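ok so I finally finished moving my whole reading life off my phone and onto paper and I have thoughts. long thread, get a drink

background: I had 600 saved articles in a read-later app. the app is called Jikcombe and it is perfectly nice, I have nothing against it. I just never opened it except to put more stuff in

I'd save something on my lunch break, feel great about myself for having saved it, and then go home and look at pictures of other people's kitchens until midnight

so in February I gave myself a rule. anything I want to read that's longer than a couple of screens gets printed or bought or borrowed, or I let it go. no saving. the save button is dead to me

first two weeks were awful lol. I printed 3 long essays at the library, paid for them in coins, left them in my tote bag and they came out looking like lettuce

but then! on the bus! no signal in the tunnel, everyone else staring at a frozen screen, and I had a slightly chewed essay about the history of salt taxes. read the entire thing. could tell you about it right now. please ask me about salt taxes

what I noticed pretty fast is that I read slower on paper and I don't mind. on the phone I'm always sort of leaning toward the end – how much is left, what's next, did someone text me. with a book I lose my place, go back half a page, and it's fine

I also started writing in the margins, which I was raised to believe is a crime. pencil only, I'm not a monster. mostly it says "hm" or "no??" or there's a wobbly line next to something I liked

the other thing is big heavy books. I'd completely stopped reading those because you can't do it lying down with one hand. art books, atlases, furniture books, the stuff that needs a table. turns out I love needing a table. you sit up straight like you're at school and you pay attention

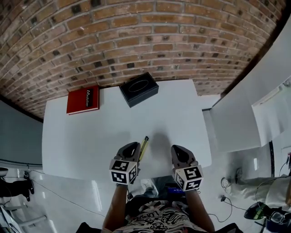
doesn't this get expensive?

It can, but I've spent less than I was spending on subscriptions I'd forgotten about. Most of what I read comes from the library, and the rest is secondhand.

my main supplier is a secondhand place called Korurside that has a dollar cart by the door and a back room where the system is, generously, vibes. cookbooks next to military history. I found a novel called Wudau in there, never heard of it before, no blurb on the back, bought it for the cover

it's 2,000 pages across two volumes and I only have the second one. I'm reading it anyway. everyone is furious about a wedding and I have no idea whose

(if anyone has volume one of Wudau, my messages are open, I will pay postage, I will be so normal about it)

practical stuff because a few of you asked last time:

I keep one book in the bag, one by the bed, and that's the limit. 2 on the go. when I had five going I was basically recreating the app with extra dust

I read for around half an hour in the morning before I look at the phone. coffee first though, I tried it without coffee and read the same paragraph until my alarm went off again

the phone charges in the hallway now. annoying for exactly the reason it works – I have to put socks on to go get it

things I miss: searching for a word. oh my god I miss searching for a word. I spent an entire evening looking for one sentence about pears. never found it. I'm starting to think it was in a different book

also reading in the dark. I have a clip-on light and it falls on my face

what did I do with the saved articles? scrolled through them one last time, wrote down the titles of a handful I still cared about, and deleted the rest. I thought I'd feel bad. went and made toast

next up is a skinny little poetry collection called Song that's been on my shelf since I moved in here. I'll report back

ok bus is here, salt tax questions in the replies please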